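Six Months on a Different Desktop, and I'm Still Grinning

I finally did it. Back in November I wiped the old laptop (the one with the sticky E key) and put Rovitwood on it, and I have been meaning to write about it ever since. So many of you asked in the comments whether I'd gone running back to my old system. Nope! Still here, still happily fiddling.

For anyone who missed the earlier posts: Rovitwood is a small Linux distribution that comes with its own lightweight desktop, Callemov. I'd never heard of either until Malsha Hettiarachchi mentioned them at our monthly meetup, and I went home and had the installer on a USB stick before dinner.

What sold me was how little it uses. After a fresh boot, with nothing open, I was looking at 600 MB of memory. On a machine with 4 GB that makes such a difference! I can keep the browser going, plus music, plus my notes, and the fan stays quiet for most of the evening. The old setup used to sound like a hair dryer by the time I had opened my mail.

Callemov took me a few days to like, I'll admit. The panel sits on the left and the window buttons are tiny. But you can change pretty much everything from one settings window, and once I had made the text bigger and moved the panel to the bottom I stopped thinking about it. The workspaces are the best bit. I have 5 of them set up, each on its own key, and I fly between them now. 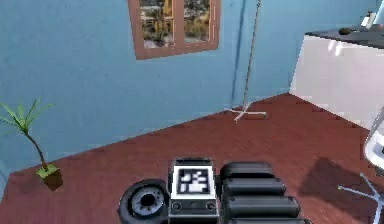 The software side

I was braced for trouble with programs, and there was some. My scanner needed a driver that I had to dig out of a forum thread from years ago, and the first version I grabbed was the wrong one. Bastian Wegener (who commented on my last post, thank you, Bastian!) pointed me to the right package and it's been fine since.

Everything else came straight from the package manager. I use Anska for my photos now, and I love it. It opens a folder of pictures faster than anything I've had before, the tagging is simple, and it leaves the originals alone when you edit. My one gripe is the export window, which forgets its settings every single time. Every time! There's a bug report open and I've added my two cents.

I've also been playing with 3D stuff in the evenings, mostly simple interiors, walls and floors and furniture, and I was sure an old graphics chip would choke on it. Small rooms are okay as long as I keep the textures modest. Wood grain looks so good even at low settings.
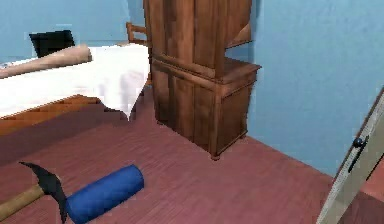
A corner of the bedroom, with the tall wooden hutch against the blue wall.

Updates have been painless so far. I run them by hand, usually around 9 at night with a cup of tea, and only one of them has given me grief. The sound vanished after a kernel update, so I picked the previous kernel from the boot menu, carried on, and the fix arrived that same week.

Next on my list is backups. I've been copying things to an external drive whenever I remember, and I don't remember often enough. Malsha uses a little tool called Sheikh that runs on a schedule and only copies what changed, so I'm going to try that and write it up. If you already use it, please tell me in the comments how you deal with the exclude list, I can't make head or tail of the manual page.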